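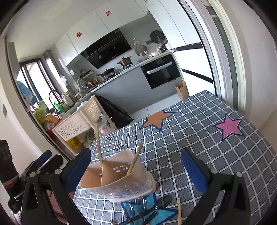 Aicha Tazi wrote in to say her grip was dropping thin stuff too, and that she'd already swapped the rubber pads twice before it dawned on her that the pads were fine. Same here! I went through two sets myself before I looked anywhere else, so let me save you the money.

The trouble on my Anora hand grip went like this. Big things, no problem. Mugs, boxes, a bag of rice, all day long. But give it a chopstick and the fingers would close, hold for a second, and then one side would let go just a hair. Down it went. And the log still said CLOSED, so every one of those drops got saved as a good pick. I had 332 runs in the folder and 89 of them were junk. I only found out by sitting and watching the whole lot with a pot of coffee.

What's going on is that the left finger creeps. The little screw at the base backs out a bit every time you squeeze, and the width reading comes off the right finger only, so the software has no clue. (Aicha's did it on the right side, she says, and hers at least showed up as a jumpy number. Lucky her.)

What you need

A small hex key, the one that came in the box if you still have it
Medium-strength thread locker
A chopstick or a pencil
A strip of paper
A rag

Finding it

Unplug the grip first. I mean it. The motor can still kick with the trigger up, and the gap at the base of the fingers is exactly the size of a thumb. Mine got me in November and the nail was purple for weeks.

Close the fingers by hand on the paper strip and tug. Try it at the tips, then lower down. If it slides out easily at the tips but holds lower down, you've got creep. Now wiggle each finger sideways. A good one feels dead solid, and a bad one has a tiny click you feel more than hear.

Fixing it

Take the base screw all the way out on the loose side. Wipe the threads until the rag comes away clean. Put one drop of thread locker on (one! I used three the first time and glued the hinge) and run the screw back in until it's snug, then another quarter turn. Do the other finger while you're in there. Leave it overnight.

Next morning, plug in and zero the width with the fingers fully shut. On the Trerkesier software that's under Tools, and you have to hit Save or it forgets. If you're on Sqalli I think it zeroes at startup, but check.

Testing it

Pick up the chopstick, hold it up while you count to five, put it back in its holder. Do that 100 times. Boring, yes, put some music on. Before the fix I got 70 clean ones. After, I got all 100, and then I dropped one on the floor walking back to the sink, but that was me.

Grivthorpe sells a locking washer that's supposed to do the same job without glue. Haven't tried it. If you have, leave a note in the comments and I'll add it up top.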